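22 January 2024

Second day on the cable bench. 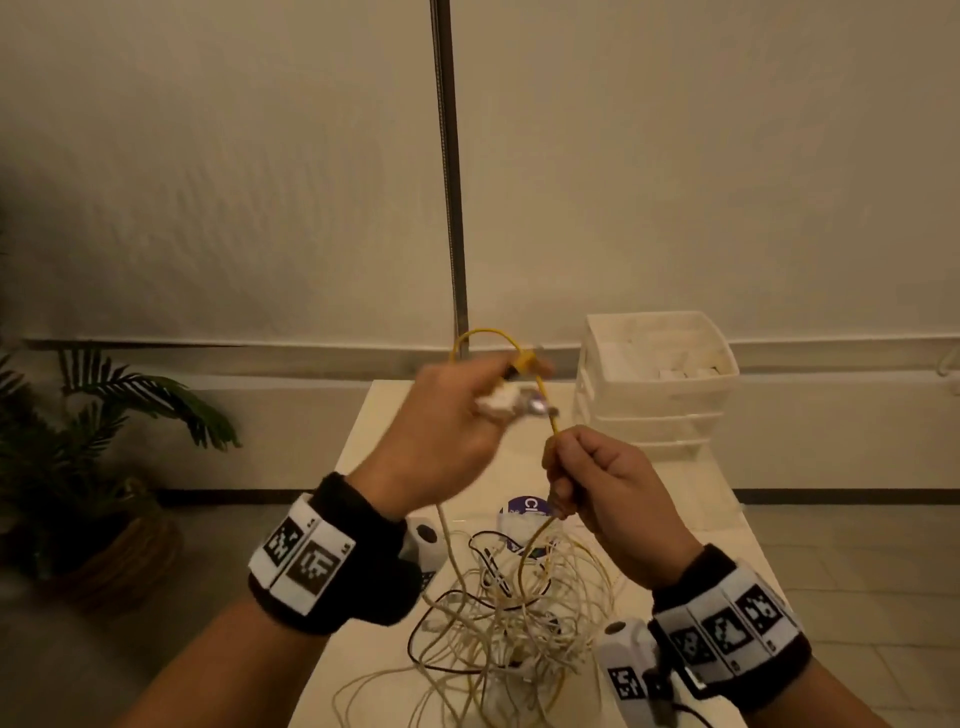 Spent the morning on the comparison between the Marwat two-finger gripper and the Proda, mostly reading through yesterday's runs before starting new ones. Marwat closes faster but overshoots on anything thin. Proda is slower and lands where it is told. Before lunch I did the hand session on the tangle, so there is something to set the gripper numbers against. The yellow cable is the one I care about. It is thin enough that I hold it between thumb and fingers with the right hand and keep the plug up in the left, well clear of the pile, and neither gripper comes close to that yet. The marker strips were on both wristbands, two squares on the left and three on the right in a row. I want to go to three on both. The left wrist turns a lot more when it lifts, and with two squares the pose jumps whenever one of them goes edge-on.

Fixed the time offset first. The Bimia controller was stamping its packets 15 ms behind the head camera and I had been correcting for 12, which explains the small drift in the plots from last week. Re-exported everything. Took most of an hour and the laptop fan ran the whole time.

Marwat, flat pads: 100 tries on the thin cable, same start pose, force at the low setting. The pads are too smooth. It gets hold of the cable fine but the cable rolls out sideways as soon as there is any pull from the heap. With the force up it holds better and leaves a flat spot on the jacket. I don't want to be replacing cables every two days, so low setting it is, and the pads have to change.

Marwat, grooved pads: better. The groove runs lengthwise and the cable settles into it if the approach angle is close. If the angle is off it sits on the ridge and is worse than flat. Did only 15 of these before the left pad started to lift at the corner. Glued it and left it clamped. Will do the full set tomorrow.

Proda: no slipping to speak of. The trouble is the finger width. It can't get down between the loops without pushing two or three other wires along with it, and then the whole heap shifts and the camera estimate is no good anymore. On a single cable laid out straight it beats the Marwat easily. On the heap it loses. Wrote both down, since the report has only one column for it and I will have to argue for two.

Tried the connectors too. Both grippers are fine on a plug body from the side. From above, the Marwat wants to grab the cable just behind the plug, and I think that is the grasp planner and has nothing to do with the hardware. Need to check whether the plug and the cable are getting the same label.

White on white is still bad. White wires on a white table, and the depth camera gives me holes wherever the loops cross. The black cable comes through clean every time. I could put a gray mat down, but then none of the Eltutberg runs would compare, and they did all 380 of theirs on a white top. Leaving it for now. Might do one short set on gray at the end, just to know.

Arm notes: joint four is warm after a long set, no fault code. The wrist cable on the arm side rubs at full reach — wrapped it, need a proper clip. Controller dropped its connection once, came back after a restart of the service and didn't need a power cycle. Second time in two days. If it happens again I'll swap the switch before I blame Bimia.

Tomorrow: grooved pads, full set. Third marker on the left strip. Email Proda and ask if the narrow fingers exist yet or are still coming in April. Order clips. Back up the raw files before anything else, I skipped it today.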